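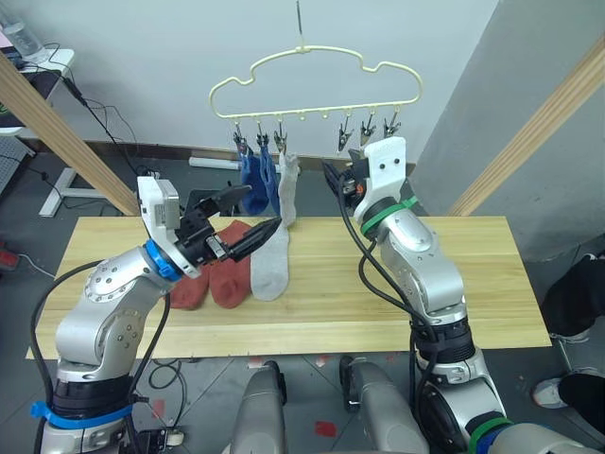
December 13, 2020

The dryer in my building takes quarters and gives back warm, wet clothes, so in August I quit it. I had the idea that I would hang everything up at home, like a person in a movie about Italy. I don't live in Italy. I live in Jidmont, on the second floor, with one window that opens and one that was painted shut by a previous generation.

The first rack was a Voro. It folds flat, the box says, and it does, usually with a week's worth of T-shirts on it. I had it set up in the hallway for a month and learned to walk sideways to the bathroom. Jeans took two days. Towels took so long that I started to think of them as houseplants.

Then I bought a clothesline at Katsaros, the hardware store on the corner where everything is either 92 cents or you have to ask. The man there sold me the line, two hooks and a lecture on drywall anchors. I skipped the anchors. I'd rather not go into how I know what a wet comforter weighs.

Socks are their own problem. Draped over a bar they slide off on whichever side is harder to reach, and laid flat on the radiator they come out shaped like the radiator. Clips work. Clip them at the toe, not the cuff, or the elastic goes and you spend the winter with your socks down around your heels like a third grader. I held the other opinion for years and I have the ankles to show for it.

The money part, if you care: the machines downstairs cost me 269 dollars last year, washers and dryers together. I added it up from the little notebook by the door, and then I had to go sit down. So far the hanging-up system has cost less than that, unless you count the dehumidifier, and I have decided not to count the dehumidifier.

What I miss is the fluff. An air-dried towel is basically a large cracker. Somebody at the Atadance street market told me to shake it hard before hanging — one good snap, like a whip — and it does help a little. It also knocked over a lamp.

Sheets are next. I've measured the living room twice and I don't like either answer.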